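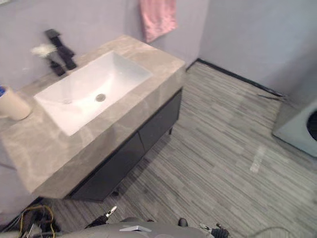

How many times can I freeze and thaw competent cells before they stop taking up plasmid?
Once is already too many for most chemically competent E. coli. Aliquot on the day you make them and throw away what's left in the tube.

Some numbers from our bench. Same prep, same plasmid, same plates. Fresh aliquot gave 482 colonies. An aliquot that had been thawed and refrozen gave 55.

We still got colonies, so for retransforming a clean miniprep you might not care. For a ligation you will.

Sum-yee Mak asked if snap freezing fixes it. It helps with the first freeze. We use a dry ice and ethanol bath, then straight to the -80. It didn't rescue the second freeze for us.

Aliquot size: we do 50 µL now. We used to do 200 and everyone put the leftovers back.

Thaw on ice, not in your hand. Flick the tube to mix – no vortex, no pipetting up and down.

Heat shock is 42 C for 45 seconds in our hands, then two minutes on ice. Check the sheet if you bought your cells, times differ between strains.

Run a control plasmid with every new batch and write the count on the box lid. Lahcen Metwally started doing this in September and it has saved us two bad cloning weeks.

Electrocompetent cells are a separate matter. Salt is the bigger problem there. Will post our wash steps once Giuliana Pacheco has finished her batch.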